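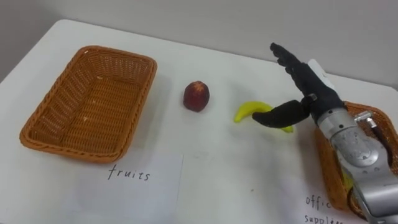
Kirar Tabletop Sorting Set: README

Hi, and thanks for having a look! Kirar is a collection of short recordings of one everyday job: putting things away in the basket they belong in. I started it because I love how much goes on in a chore that simple, and it has grown well past what I had planned.

What's in it

3000 recordings, grouped into folders of 200
one still from each recording, taken partway through
a plain text list of the items on the table

Table and baskets

Everything is done on a white tabletop against a light gray wall. The baskets are rectangular wicker in a lovely orange-brown colour, with a thick rolled rim. Labels are handwritten in black marker on white paper and sit flat on the table in front of the basket, so "fruits" is always lowercase and never quite centred. I tried printed labels for a week and went straight back to the marker.

Items

The fruit folders have a bright yellow toy banana and a small round red fruit. I filed the red one under "apple_or_peach", as half the people who helped with naming said one and half said the other (I'm still on team peach!). If you need a single name, change it in items.txt and the rest will follow.

The Oratville folders use the same table with kitchen odds and ends, 700 recordings in all. They were added in September and the item names are a bit rougher there.

Known problems

The tabletop has faint smudges. Please don't treat them as items.
Baskets are often set at an angle, so don't rely on their edges lining up with the table.
Folder 9 has two lists. Use the newer one.

Getting started

Unpack one folder first and read its list before you grab the rest. The Asitis viewer opens the stills and lists side by side and is a real pleasure to use.

Contact

Gumaro Pacheco looks after the lists and would be delighted to hear about wrong names, spelling slips or new basket ideas. Saturday mornings are the best time to catch him.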